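# Printed cotton table cover keeps picking up grease and red dye, how to wash it without losing the print?

**Soledad Szabo**

I have a pale aqua cloth with a small white check and cartoon cats printed over it, plus teal dots and hearts in yellow-green and pink. It lives on the low table where everybody eats snacks.

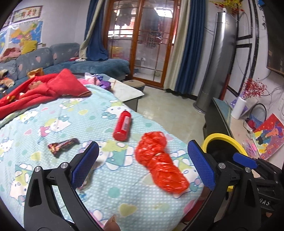
The care label was removed years ago, so I have no fiber content or temperature to go by. I believe it is cotton, bought as yardage from a shop called Hotalell and hemmed at home. Two kinds of marks keep coming back:

- Translucent spots from chip and cracker wrappers left lying on it. They survive a normal cold wash and darken when ironed.
- A faint pink area near one corner, where a bright red blanket gets bunched up on top of the cloth. The blanket is newer and has been washed only once.

So far I have tried a cold cycle with ordinary liquid detergent and one overnight soak in plain water. The print has not faded yet and I want to keep it that way. Is there a temperature that removes oil and is still safe for the print? And is the pink area permanent?

**Ekrem Eren**

Treat these as two separate problems.

*Oil.* Stop ironing until the spots are gone, as heat makes them harder to remove. Lay the cloth flat and dry, put a small drop of clear dish soap on each spot, and work it in from the back with a fingertip. Leave it 20 minutes. Rinse from the back, then machine wash at 35 °C with the usual dose of detergent. Air dry and check in daylight. Repeat if you can still see an edge.

*Pink area.* That is loose dye from the blanket. Soak the cloth in cool water with oxygen bleach powder at the dose printed on the tub. Dissolve the powder completely first. Do not use chlorine bleach on a print. Test the hem before anything else: wet it with the solution, wait, and press it with a white paper towel. If teal comes off on the towel, skip the soak.

Wash the blanket alone until the rinse water runs clear. Mine took four washes. Until then, keep it off the cloth, particularly if either one is damp.

Whether it is permanent depends on how many times it has been through a dryer. You didn't say.

**Halvorsen**

just wash it at 70 and be done, I do all my tablecloths like that and the grease comes out

**Soledad Szabo**

Never been in a dryer, it hangs on a rack. The hem test was clean, no teal on the towel. One round of dish soap cleared the smaller spots and the two largest still show an outline. I will repeat those before starting the soak. Not trying 70 on a print with no label.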